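Zelatik (software)

Zelatik is an open-source task planner and motion sequencer for two-armed robot workcells. It was written for cable work: patching, unpatching and rerouting network leads in equipment racks, a job long regarded as beneath automation by everyone who has never had to do it. The project was started by Gerrit Nijs and is maintained under the Hovach umbrella of manipulation tools. The current stable branch is named Budow. The previous one, Baumgart, is no longer supported, although it is still widely installed.

Architecture

The planner divides a job into short skills (reach, pinch, align, insert, release), each with its own entry conditions and its own way of giving up. A supervisor process runs at 100 Hz and decides which arm may move. Early versions let both arms decide for themselves, with results the changelog describes as "colourful".
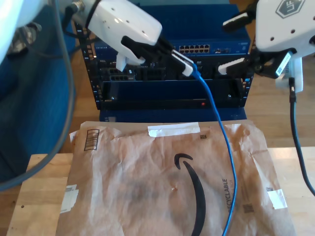

Insertion is the skill on which most of the code is spent. The plug's position is estimated from camera images, and the final few millimetres are left to a compliant controller that searches in a small spiral until the contact forces look right. A trailing lead complicates matters, as a blue cable hanging in a long loose arc before the rack is both an obstacle and a weight on the connector being pushed home. Zelatik models the lead as a chain of 16 rigid links. The documentation concedes that cable does not behave like this, and recommends the setting anyway.

Perception

Port detection relies on a template of the switch face, registered against the live image and refreshed whenever the wrist stops moving. Regular banks of identical ports are the standard difficulty: an error of one port looks entirely convincing to the software. Budow added a check that counts inward from both ends of the row and halts if the two answers differ.
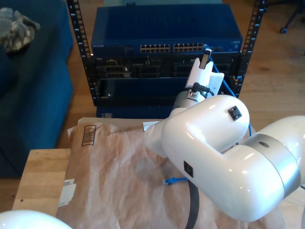 A white gripper in front of the rack, with a loose blue connector on the paper below.

Occlusion is handled less gracefully. When the gripper blocks its own target, the planner falls back on its last good estimate for up to 2000 milliseconds, then backs off and looks again. Users have likened the behaviour to a person patting their pockets for keys.

Calibration

Hand-eye calibration is performed with the bundled tool, which asks for 196 poses and accepts considerably fewer if the operator is persistent. The table plane is fitted separately. 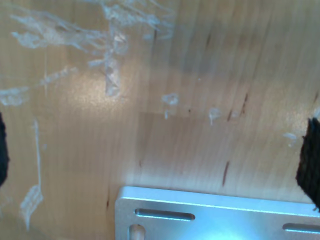 Plane fitting assumes a flat, matte surface. Glare and polished metal can produce phantom depth readings, which the tool discards by default and which a configuration flag, left over from Baumgart, will helpfully put back. Removal of the flag has been scheduled since May.

Limitations

Zelatik does not plan for locking tabs that have snapped off, and treats a plug without one as correctly seated until it falls out. Support for fibre leads is listed as experimental. The simulator ships with a single rack model, in grey, whose ports are slightly larger than real ones.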